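小さな物干し台の写真帖

トップ > 写真帖 > 卓上のもの > 物干し台

洗濯物を干すのは好きではない。好きではないのに、物干し台の写真を集めるページを持っている。自宅のベランダにあるほうは去年から脚が一本曲がったままで、直す気も起きない。ところが卓上に載るくらいの大きさになると急に許せてしまう。人の心は縮尺に弱い。

今回の物干し台はBremonleyの部屋で撮った。八月である。八月なのに桜が咲いているのは造花だからで、ウ・ファヨンさんによれば「片づける時期を逃したので、次の春まで待つほうが早い」とのことだった。計算としては合っている気がするし、合っていない気もする。十二か月のうち正しい季節が一か月ほどあれば、飾りとしては働き者の部類かもしれない。

干してあるのは靴下でもハンカチでもなく、白いカードである。わが家で紙を干したのは、ズボンのポケットに入れたまま洗ってしまったレシートが最後だった。あれは広げたら字がすっかり消えていて、結局なにを買ったのか今もわからない。カードのほうはもう少しましな扱いを受けている。

材料は木の棒と、細い横棒と、ひも。工作としては夏休みの最終日に間に合う難易度だと思う。ただ、ひもをたるませずに張るのは見た目より難しい。帰宅後に割り箸で真似をしてみたところ、片方に洗濯ばさみをつけた途端に全体がお辞儀をした。横棒を足したら今度は反対側にお辞儀をした。礼儀正しい物干し台がほしい方には作り方をお教えします。
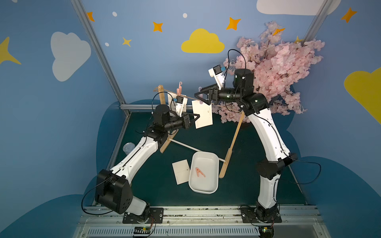
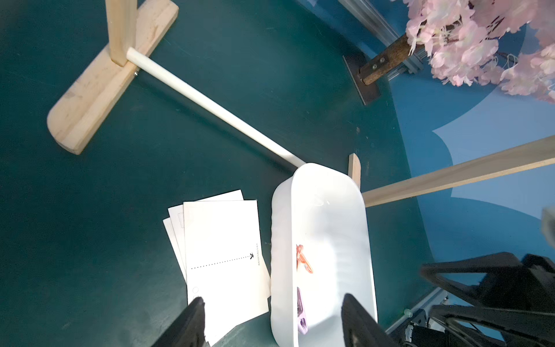
一枚目:桃色の洗濯ばさみで、ひもに留めた白いカード。二枚目:白い容器の中は橙色と薄紫。左の紙には点線と小さな矢印。

洗濯ばさみの色について、少しだけ。

二枚を並べると、桃色、橙色、薄紫が出てくる。うちの洗濯ばさみは買ったときは水色だったはずだが、日に焼けて、いまは何色とも呼びにくいものになっている。つまむと三回に一回は割れる。割れた破片は必ず隣家の側へ飛ぶ。そういう事情で、色のはっきりした洗濯ばさみを見ると、それだけで暮らし向きのよい家に来たような気分になる。

桃色のものは後ろの桜とほとんど同じ系統で、狙ったのかと聞いたらファヨンさんは少し考えてから「狙いました」と答えた。少し考えた時間のことは、ここに書いておく。

白い容器は洗濯かごの代役としてなかなかよい。底の浅いものは中身がすぐ見えるので、「洗濯ばさみがもう一個あったはずだ」と手探りする時間が要らない。うちのかごは深くて、いちばん下から去年の軍手が出てきたことがある。片方だけだった。もう片方については捜索を打ち切った。

二枚目の左に広がっている紙には点線が引いてあって、先が矢印になっている。折り紙の本で育った人間はああいう線を見ると、つい山折りか谷折りかを考えてしまう。私は考えた。結論は出なかった。紙が扇のようにずれて重なっているのは個人的には好みの散らかり方で、端をきっちり揃えた紙の束というのは、どうも触ると叱られそうで落ち着かない。

一枚目の左のほうには透明なコップがある。机の上のコップというのは、どの家でも、どの仕事場でも、いつのまにか居場所を得ている。わが家の机には現在、それが複数ある。人のことを言える立場にない。

台の色も気に入った。暗い緑のような、青緑のような、写真によって少し違って見える色で、白いものを置くとよく目立つ。カードを一枚置いただけで展示らしくなるのは得だと思う。同じことをわが家の食卓(木目、醤油の輪じみあり)でやってみたら、展示ではなく督促状に見えた。

いただいたお便りから

前回の「折りたたみ踏み台」の回に、ソ・ハヌルさんから「踏み台に乗っている写真が一枚もない」というご指摘をいただきました。乗る勇気がなかったからです。撮り直しの予定はありません。

カン・ウンジさんからは、卓上の物干し台に干すなら何がいいか、という質問。人形の服がいちばん絵になるのでしょうが、私は使い終えた茶こし袋を推します。小さいし、軽いし、干す意味が少しだけあります。来客があったときに説明に困るのが難点です。

このページの見かた

掲載は撮った順ではなく、並べて落ち着いた順です。同じ場所で撮ったものはまとめて置いてあります。通し番号は165。途中の番号がいくつか抜けているのは、傘立ての回を三度やり直して三度とも諦めたためで、欠番のままにしてあります。傘立てにはどうしても傘が入ってしまい、肝心の本体が見えないのです。

リンクはご自由に。洗濯ばさみの寄付は受けつけていませんが、もし割れないものをご存じでしたら、銘柄だけこっそり教えてください。

前のページ:折りたたみ踏み台
次のページ:鍋つかみ(片方)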